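Wamier Wipe-Clean Table Cover

Heavy cover for work tables, craft benches and kitchen tables. Sold by the metre or cut to size.

Product code: WTC-90
Width: 90 cm
Maximum length: 10 m in one piece
Finish: matt
Colours: cream, stone, slate

The Wamier cover lies flat under its own weight and does not need clips on most tables. It comes rolled on a card tube, so there are no fold lines to get rid of. Leave it unrolled in a warm room overnight before trimming. Cut it with a sharp knife and a metal rule, or with long scissors if the edge will hang out of sight. 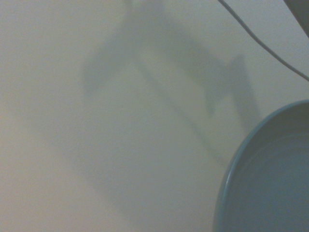 Measure the table at both ends and in the middle, as older tops are often out of square. Add 4 cm to each side if you want a small overhang. For round tables, send us the diameter and we will cut a circle for an extra charge. Cut pieces cannot be returned unless faulty.

Cleaning

Wipe with warm water and a little washing-up liquid. Felt-tip and biro should be dealt with the same day. Do not use bleach, scouring pads or nail varnish remover. The cover will stand a mug of tea but not a pan straight off the hob, so use a trivet.

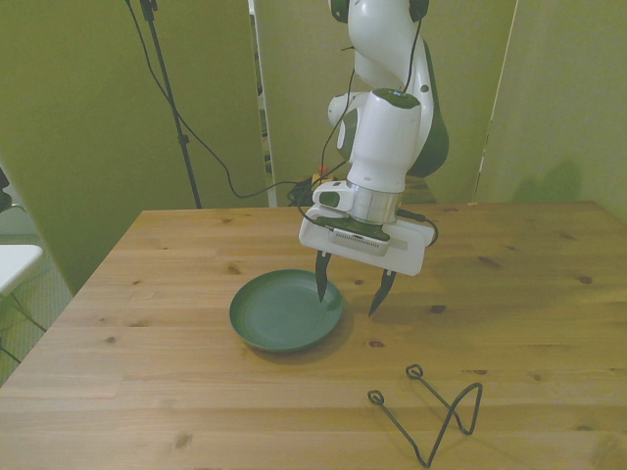
The backing is a soft brushed fabric and is safe on waxed, oiled and varnished wood. Newly varnished tops should be left for two weeks before covering. Lift the cover now and then to let the surface air, and dry both sides if anything has been spilt near the edge.

Delivery

Pieces up to 4 m go by parcel post. Longer pieces go by carrier and need a signature. Orders placed before noon are normally cut the next working day. Slate is out of stock and is due back in March.

Samples

Small samples of all three colours are free, one set per household. Trade customers ordering for schools or cafés should write to Keerthana Pillai in the sales office, who can also quote for full rolls.

Goes with: Tuden non-slip underlay, Tuden edge tape, Wamier corner weights (set of 4)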